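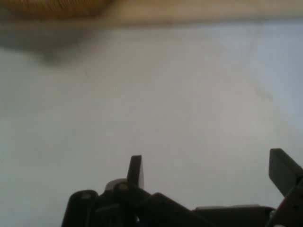 Geöffneter Greifer über heller Fläche, am Gelenk des linken Fingers ein Schraubenkopf.

Meinung, 29. Juni 2025

Im Werk Grevport stehen seit September 4 Roboterzellen vom Typ Fusten in der Kommissionierung. Die Einführung wurde mit der Entlastung der Belegschaft begründet. Gemessen wird seither der Durchsatz: bis zu 2.195 Teile pro Schicht. Eine Kennzahl für Entlastung gibt es bislang nicht.

Das Heben und Umsetzen der Teile ist weitgehend weggefallen. Hinzugekommen sind Störungsquittierung, Nachjustierung der Greiffinger und die Dokumentation im Leitsystem Denholm. Diese Tätigkeiten sind körperlich leichter, verlangen aber dauernde Bereitschaft. Wer 2 Zellen gleichzeitig betreut, kann keine davon aus den Augen lassen. In der Eingruppierung taucht das nicht auf, dort steht weiterhin „Lagerhilfe“.

Ich halte die Technik für ausgereift genug und den Einsatz für vertretbar. Falsch ist die Reihenfolge. Die Schulung umfasste 7 Stunden, davon entfiel der größte Teil auf Sicherheitsunterweisung. Wie man einen Fehlgriff von einem Sensorfehler unterscheidet, lernte das Personal im laufenden Betrieb. Die Taktvorgabe galt da bereits.

Vor dem nächsten Ausbauschritt sollten Stellenbeschreibung und Entgelt angepasst werden. Außerdem gehört die Befugnis, den Takt zu senken, an die Zelle. Derzeit liegt sie bei der Schichtleitung, und ein Antrag läuft über dasselbe Formular wie eine Ersatzteilbestellung.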